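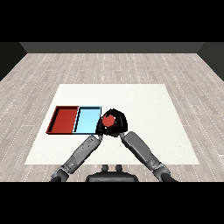 Flooring Sales and Measuring Assistant, Hadico Floors

Hadico Floors is hiring a full-time sales and measuring assistant for the Stekberg showroom. Posted 26/05/2026. Reference number 3071.

You will split your time between the showroom and customers' homes. In the showroom you greet people, pull samples, write up quotes and answer the phone. At homes you measure rooms, check subfloors and note door clearances so the installers have what they need. You will also enter orders and call customers when their delivery date changes.

What we need from you:
A valid driver's license
Comfort with basic math and a tape measure
Able to lift sample boxes and kneel for short periods
Some retail or trade experience; flooring experience is a plus but we will train
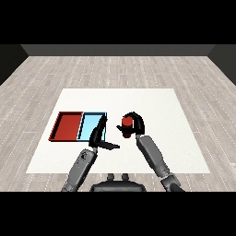
Light gray plank floor with dark gray back wall.

Hours are full time, with one weekend shift every other week. Pay is hourly and depends on experience, plus commission on closed orders after the first 400 hours. We provide a company van for home visits, paid vacation and a discount on materials. Training starts in June and is paid at the full rate.

You will report to Liliana Testa, showroom manager. Ginevra Marras handles scheduling and will contact you to set up an interview.

To apply, bring a resume to the front desk at 261 Gatti Road or mail it to the same address. Put the reference number on the first page. Please include two work references with phone numbers.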